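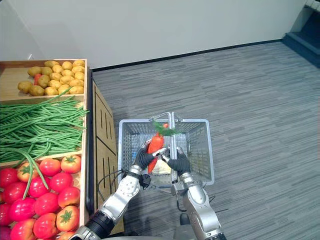 Potatoes, beans, tomatoes, two carrots.

So Hinds is back. Season four, Thursday night, on Ornier, and I have been up too late thinking about it so this is going to be quick and messy. Spoilers for the first episode. Fair warning.

First thing. They changed the theme song. Why. It was fine! The old one had that wobbly organ bit that made the cat leave the room and I loved it. The new one is a lady humming. Just humming, over drone shots of the river. Every show has humming now.

Okay but the episode. Mostly good? The cold open at the ferry terminal was great, no talking for what felt like forever, then the phone in the locker. I yelled. My husband was asleep on the couch and is no longer speaking to me.

The bad news is the sheriff plot. They spent all of last season building up to the hearing and then it gets settled in one line of dialog in a parking lot. One line. I rewound it to make sure I hadn't missed a scene. Nope. Either there's a flashback coming or somebody ran out of money, and I'm leaning toward money, the courthouse set looked a lot like the hospital set with different chairs.

Also the seven month time jump. I don't hate time jumps. I hate when everybody gets a new haircut and then explains their new haircut. The daughter has bangs and a motorcycle now. Sure.

Things I liked, in no order – the diner is still there, the pie is still bad, the deputy still can't park. The new coroner is very funny and I assume doomed. The rain looked like real rain for once.

On the schedule. Ornier is doing two episodes a week this time, the second one going up on Grorano the next morning, which means if you don't have Grorano you're a day behind and then a week behind and then you're hearing about it from your dentist. I don't get it. We had to sign up again, new password, code sent to an email I haven't used since college. Then it logged me out in the middle of the recap. I do not need another app. I have an app for the thermostat.

The Follmont library is doing the watch party again, they put up a sign by the book drop. Last season's finale got more than 200 people and they ran out of folding chairs, I stood next to the large print westerns the whole time with my coat on. Would do it again. It's better with a crowd, people gasp in the wrong places. If you go get there early and don't park behind the bank, they tow.

My guess, writing it down now so I can be smug later: the phone belongs to the brother. Not the dead brother, the other one, from the wedding episode. He had the same sticker on his guitar case. I went back and checked adn it's the same sticker, or close enough. If I'm wrong I'll delete this.

Somebody in the comments last year said I should do one of these every week. I made it to episode three and then we had the thing with the water heater. So no promises. Will try to post after the next one though, and maybe after the Grorano one if it lets me in.

Oh and the dog is fine. I know thats what half of you wanted to know. He's in the truck, he has a blanket, he's fine.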